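4.3. Pérdida de agarre durante el transporte

De los 37 ciclos de recogida y traslado completados en la oficina de Flusia, 18 terminaron con algún deslizamiento de la caja entre los dedos. No siempre con caída. Pero sí con giro suficiente para que la estimación de pose quedara obsoleta y la fase de depósito empezara mal. El fallo no aparece en los ensayos de banco (sección 4.1), donde el brazo no se desplaza y la carga iba vacía.

El controlador de agarre, heredado de Butumier, cierra por posición y da el agarre por bueno cuando el error de apertura baja del umbral. Después no vuelve a mirar. Con cajas de pared perforada y borde rígido esto es un problema: el dedo puede apoyar en el borde o en la pared, la apertura medida es casi la misma y la fuerza útil no. La Figura 6 muestra una caja sujeta, vista desde la muñeca. 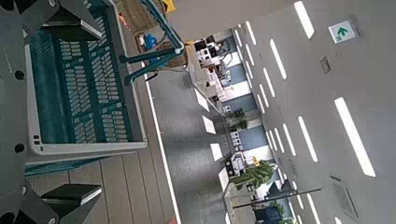
Figura 6. Caja de color turquesa con borde blanco entre los dos dedos de la pinza. Imagen de la cámara de muñeca, sin rectificar; el suelo queda a la izquierda.

Dos causas, por ahora. Primera: vibración de la base al pasar del suelo de lamas a la moqueta - el registro de aceleración da un pico claro en la transición y 11 de los deslizamientos empiezan justo ahí. Segunda: la parada de emergencia. El módulo Lammers corta la alimentación de la pinza junto con la de la base, y sin freno mecánico los dedos ceden. Esto último es un tema de seguridad y no solo de rendimiento, hay personas trabajando junto al recorrido. N. Tsikata lo reprodujo el jueves con la base quieta, carga de 900 g, misma caída.

Medidas provisionales: alimentación separada a 24 V para la pinza, velocidad reducida en el cambio de pavimento, comprobacion periódica de la corriente de los dedos durante todo el trayecto. La tercera todavía da falsos positivos en los giros. No se ha repetido la serie completa con las tres activas a la vez, asi que no damos tasa de fallo corregida; los ensayos parciales están en el apéndice B.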